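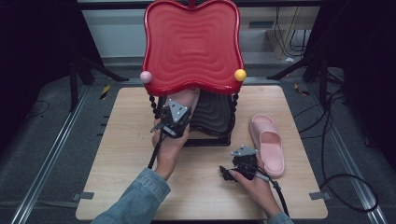

Figure 11. Demonstration station with stand, board and two hand-held grippers.

5.3 Running the slipper demonstration (open day)

1. Lay the board flat on the floor between the two aluminum rails. Check the clips at the lower corners.
2. Set the stand on the board, red tray on top.
3. Place the slippers on the board, to the right of the stand.
4. Pick up one gripper in each hand. Let both cables hang toward you.
5. Start the Akel recorder and wait 2 seconds before moving.
6. Load the lower tier with the left gripper. Keep the right gripper open until it is needed.

NOTE: One run must not exceed 90 seconds. Akel discards longer runs.

CAUTION: Keep visitors outside the rails — loose cable on the floor is a trip hazard.

At the Esville site, report faults to Dimas Wibisono before the next group enters.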